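Tarham Small Parts Bench
Set-up Guide, Section 3: Laying out bins and the centre tray

3.1 Purpose of this section

This section covers the placing of parts bins and the centre tray on the Tarham bench top before sorting or kitting work. Read Section 2 (Levelling the bench) first. The layout applies to bench tops 2472 and 3054. Bench tops supplied before April use the same layout but have no printed item number on the underside.

3.2 Items required

Four plastic bins, Vatach open type
One stainless steel tray, rounded corners, raised rim
White paper liners for the tray
Dry lint-free cloth
Bin labels (Nustik removable, or similar)

3.3 Preparing the bench top

1. Clear the bench top of tools, packaging and loose hardware.
2. Wipe the surface with the dry cloth. Do not use solvent cleaners on the white finish.
3. Wipe out each bin. Check the inside corners for wire clippings and solder beads.
4. Check the tray rim for burrs. Replace the tray if the rim is bent or sharp.

CAUTION: Circuit boards and some components can be damaged by static discharge. Put on a grounded wrist strap before handling them. Standard Vatach bins are not rated as static-safe. Where your work instructions call for static-safe storage, order the conductive version.

3.4 Placing the bins and tray

1. Place two bins on the left side of the bench top, one behind the other, long sides parallel.
2. Place the other two bins on the right side in the same way.
3. Leave a gap between the two columns wide enough for the tray, plus a hand's width on each side.
4. Set the tray in the gap, near the centre of the bench top.
5. Cut a paper liner to fit the floor of the tray. The liner should lie flat and must not ride up over the rim.
6. Fit labels to the outside wall of each bin.

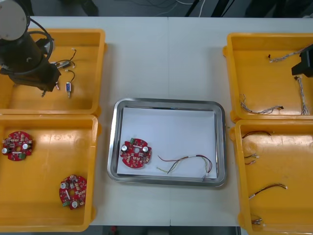
Figure 3-1. Bins in two columns with lined tray between. Small electrical parts at rear left, round circuit boards at front left.

NOTE: The tray is the working position. Parts are moved to it from the bins for inspection and returned or passed on when inspection is complete. Do not use it for storage between shifts.

3.5 Loading the bins

1. Load one class of part per bin. Small leaded parts and short wire assemblies go in a rear bin. Bare or populated boards go in a front bin.
2. Lay circuit boards flat with the component side up. Do not stack boards that carry tall capacitors or terminal blocks.
3. Leave clearance between boards so that each can be lifted by its edges.
4. Turn wire leads inward so they do not hang over the bin wall.
5. Keep the fill level below the top of the bin. Use a second bin for any overflow.

CAUTION: Discharge capacitors before loading. Boards removed from powered equipment may hold a charge after disconnection. Follow the discharge procedure in the equipment manufacturer's service notes.

3.6 Changing the tray liner

Replace the liner at the start of each batch, or sooner if it is torn, creased or marked with flux. Lift it by two opposite corners and check it for small parts before disposal. If you use the Dobson adhesive mat in place of paper, peel it from one short side only and clean any residue off the tray floor before fitting the next.

3.7 Checks before use

Bins sit flat and do not rock.
Tray can be lifted out without touching a bin.
Liner is flat and clean.
Labels match the contents.
No loose parts on the bench top between the bins.

If a bin rocks, check for debris under the base, then repeat the levelling procedure in Section 2. If the fault remains, replace the bin.

Section 3 last revised March 1, 2018. For replacement bins and liners, quote the bench top item number when ordering.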